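# The Dust Line on Top of the Frame

Framed pictures are among the least maintained objects in a house. Floors get a weekly pass and kitchen counters a daily one, but a picture above eye level can go years between cleanings. Dust settles on the top rail, mixes with airborne grease, and hardens into a film that a feather duster will move around but won't lift.

For this article we looked at the care records of Plaretti, a furnished-apartment operator with 60 units in its oldest building. An inventory taken in December listed 1,311 framed pieces across all its properties. A recount the following month found 1,332, the difference being pieces hung in stairwells and laundry rooms that had never been entered on a sheet. Most are inexpensive prints behind glass. Of the pieces pulled for inspection, 17 had moisture stains on the mat, all of them starting at an edge where the glass meets the frame.

That pattern points to cleaner sprayed directly on the glass. Liquid runs down to the bottom rail, collects in the rabbet (the groove that holds the glass), and wicks into the mat board. Cream and white mats show the stain first. The fix is procedural: spray goes on the cloth, at arm's length from the wall, and the cloth should be damp enough to mark the glass without leaving a bead. 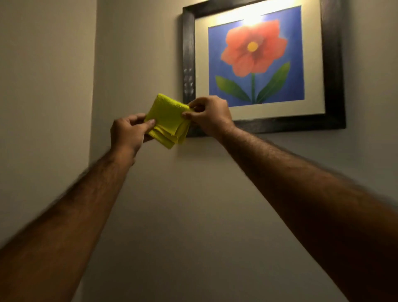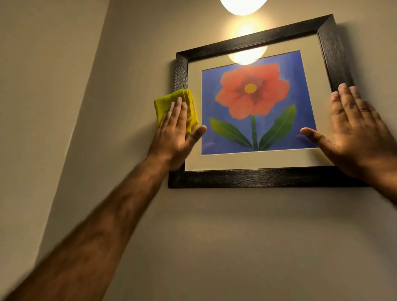 Cleaning order matters more than product. Start with the top rail, dry, then the sides, then the bottom rail, and leave the glass for last so that loosened dust doesn't land on a finished surface. Fold the cloth into a pad; a loose corner can catch on a rough miter or a hanging wire. A folded yellow cloth like the one used on the blue flower print gives several clean faces before it needs washing, and the pale color shows how much dirt is coming off. Dark frames need the closer check, as small pale scuffs stand out on them and are easily taken for dust. If a spot survives two dry passes, stop rubbing. It is probably in the finish.

Keep one hand on the frame while the other works. A picture on a single hook will swing under light pressure, and repeated swinging enlarges the hole in the drywall. Two hooks set a third of the way in from each side reduce the problem considerably.

Lighting affects inspection. A ceiling fixture close to the picture throws glare over part of the glass, and smudges under the glare are hard to see. Check from both sides before putting the cloth away, or turn the light off and use a flashlight held nearly parallel to the surface.

Two microfiber cloths were compared, the Kotier and the heavier Najjar. On glass the results were equal. On textured wood the Kotier left less lint, while the Najjar held more dust between washes. Neither should be laundered with fabric softener, which coats the fibers and leaves streaks.

Plaretti now schedules frames quarterly, on a Friday, after the vents are vacuumed.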